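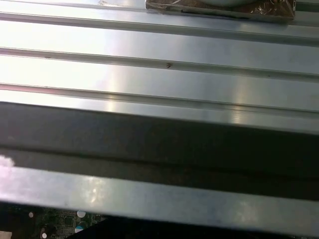
Why Does Metal Feel So Cold?

Go touch a metal spoon. Now touch a wooden one from the same drawer. Brr! The metal one feels way colder, right? I was sure of it when I was 6, and I would have bet you my whole sticker collection. But if both spoons have been sitting in that drawer all night, they're the same temperature. I didn't believe it either, so I borrowed a thermometer and checked (twice).

So what's going on?

Your skin is warm, and heat likes to move from warm things to cooler things. Metal is super good at letting heat travel through it. When you grab the spoon, heat zooms out of your fingers and spreads away fast, and your brain yells "cold!" Wood is slow, so your fingers stay toasty.

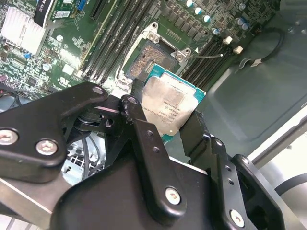
Computers get warm while they're thinking, and people who build them often put a chunk of metal on top of the chip to carry that heat away. Same trick as your spoon!

Try it at home

Put a metal spoon and a wooden spoon on the kitchen table and wait 10 minutes. Hold one in each hand and count to 5. Which one feels colder? Now set an ice cube on a metal tray and another on a wooden cutting board, and guess which melts first. I guessed wrong the first time I did it, one snowy December in Irnodville, and my sister still brings it up!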